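Okay, laundry thread, because I finally have a system and I need to tell somebody.

1/ Background: we moved to Rundarville in October and for months the washing lived in a plastic tub with a cracked handle. It pinched my fingers every single time!

2/ So I bought a basket. Woven, tan, from the Lashari shop on the corner (61 dollars, I know, I KNOW). It sits right on the floor by the machines now and I love it more than is reasonable.
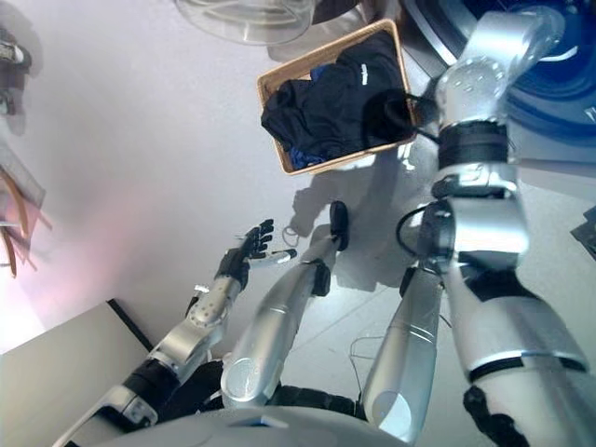
3/ Sorting. I used to do whites, lights, darks, "weird stuff"... no more. Darks and blues go in together, cold, and I haven't ruined a thing yet. If you have a brand new pair of jeans, wash those alone the first time. Ask me about my pink towels. Or don't.

4/ Basket goes on the floor straight in front of the washer with the door swung all the way open. Right up close! I lost so many socks down the side at the old place on Wetov Street, and one of them was cashmere (a gift, still sad). 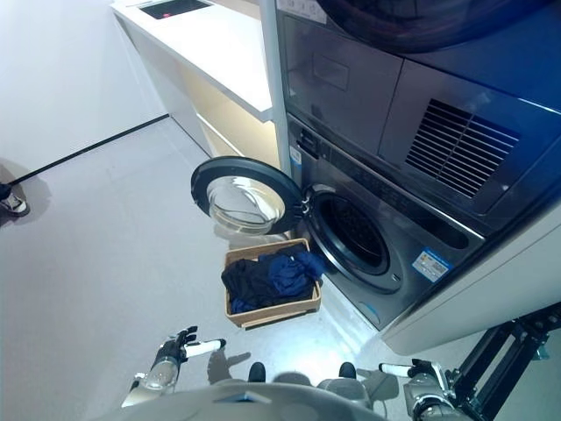 5/ Also, leave the door open for a while when you're done with the last load. My sister keeps hers shut and then complains about the smell, and I've been telling her this for 2 years.

6/ Stacking the machines was the best call we made in this apartment, by the way. I got the floor space back and I can turn around in there without bumping my hip.

7/ Next up is folding, and I have no system for folding. None. Send help, or at least send me your fitted sheet method.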